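Pramel Archival Notebook, Ruled Cover
Oksanen Paper Goods, Jotville
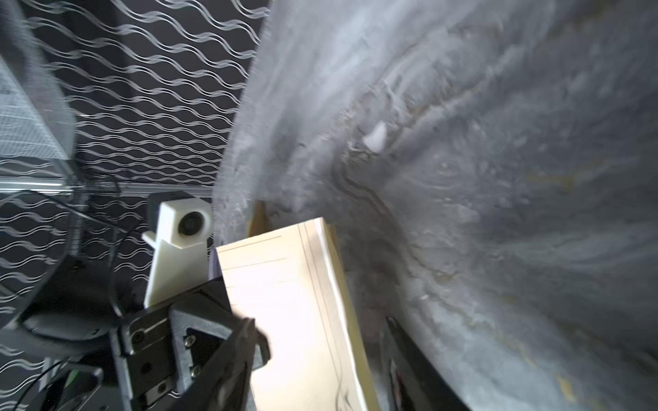 Notebook with cream-colored cover, shown standing.

Product overview

The Pramel Archival Notebook is a sewn notebook for permanent handwritten records. It is supplied to town offices, parish registries, school laboratories, museums and private researchers who require a bound volume that can be shelved for long periods and consulted often. The Pramel line has been made at the Oksanen bindery in Jotville for 27 years, and the present edition replaces the earlier glued model, which is no longer stocked.

The cover is printed with fine rules and a thin border. Owners may enter a title, volume number or shelf reference in ink or pencil. Adhesive labels may also be used, although Oksanen recommends a water-based paste for any volume intended for permanent keeping.

Paper

The text block is made up of uncoated, acid-free paper with a slightly warm tone. The surface accepts fountain pen, ballpoint and pencil. Very wet inks and felt markers may show on the reverse of the leaf. Customers who expect to use such inks should request a sample sheet before placing a large order.

Pages are available plain, lined or in a square grid. Lined pages carry 30 lines, with a wider space at the head for a date or subject. All page styles are numbered at the outer corner, and two leaves at the front are reserved for a table of contents.

Binding

Sections are sewn through the fold with linen thread and lined at the spine with woven cloth. The notebook opens flat after a short period of use. To avoid strain on the first and last sections, a new volume should be opened a few leaves at a time from each end, working toward the middle.

The notebook is not designed for the removal of pages. Where loose sheets must be issued, the Plovport Perforated Pad should be ordered instead.

Specifications

Cover: heavy card, cream
Page styles: plain, lined, grid
Page numbering: printed, outer corner
Pages per volume: 400
Sewing thread: linen
Ribbon marker: on request
Refills: not applicable

Storage and care

Volumes should be stored upright on a shelf of suitable depth, supported on both sides. Large or heavy volumes may be laid flat, in stacks of no more than 3. Shelves should be kept away from radiators, outside walls and direct sunlight. Pale covers will darken gradually with exposure to light.

Surface dust may be removed with a soft, dry brush, working outward from the spine. Cleaning fluids, damp cloths and household erasers should not be used on the printed cover. If a volume becomes wet, it should be stood on end with the leaves slightly fanned and dried in moving air at room temperature. Heat should not be applied.

Ordering

The Pramel Archival Notebook is sold singly and by the carton. Institutional accounts may combine page styles within one carton at no additional charge. Volumes with consecutive numbers stamped on the spine are made to order and cannot be returned unless faulty.

The bindery closes for annual maintenance in February. Orders for stamped volumes received during that month are placed in the production schedule when work resumes. Stock items continue to ship from the Plovport warehouse.

Returns

Unused notebooks in saleable condition may be returned for exchange or credit. A copy of the packing slip must be enclosed. Faults in sewing or page numbering should be reported in writing, stating the batch code printed inside the back cover. Oksanen will replace any volume found to be defective in manufacture.

Related products

Plovport Perforated Pad
Pramel Index Volume, A to Z
Pramel Slipcase, single
Oksanen Water-Based Label Paste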